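Brillell Skutbridge 3 Running Vest

Carries what you need for a long run and, if we know you, several things you don't.

The Skutbridge 3 is our third go at a vest that stays put. The first one bounced. The second one bounced less but squeaked, and Deepika Menon wore it through 17 miles of the Drunden loop before handing it back without a word. We took the hint and redid the shoulder straps.

What's different
The side straps now pull forward, so you can tighten them on the move without looking like you're fighting a coat. The chest clips slide on a rail. The back panel is an open mesh that dries overnight on a door handle, which is where yours will live anyway.

Pockets
Two in front for soft flasks, one zipped for a phone, one stretchy one across the back for a jacket. There is also a small one under the left arm that was meant for keys. Our testers use it for wrappers and then forget about them until February.

Fit
Measure around the chest, over whatever you run in. Between sizes, go down. It should feel a little too snug in the kitchen and fine by the end of the street.

Care
Cold wash, mild soap, no dryer. Take the flasks out first. Someone always asks.

Details
Weight: 300 g, flasks not included
Sizes: XS to XL
Colors: slate, rust, a green we argued over
Returns: 100 days, run in or not

"I wore it for a whole training block and complained only about the hills." Morena Fabbri, Acharya Trail Club

Goes with: Acharya soft flask (pair), Skutbridge rain shell, Brillell low sock

From our printed catalog: Eating Before a Long Run
Plain, soft, easy to chew. Steamed buns do nicely. 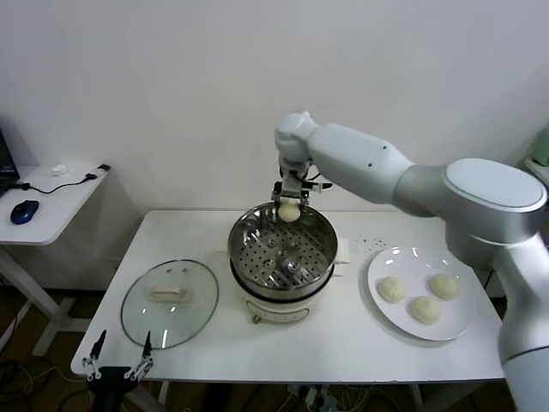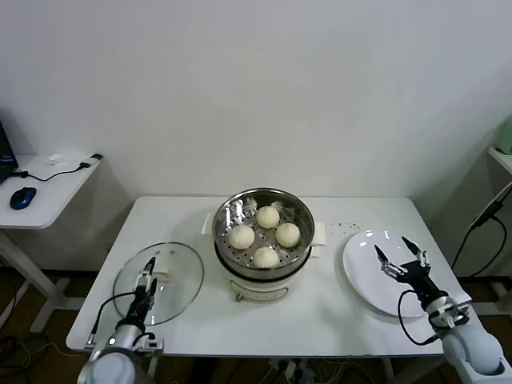 Brillell Catalog, No. 17, p. 3

Questions about sizing go to the shop desk. Orders placed before noon ship the same day, unless we're out running.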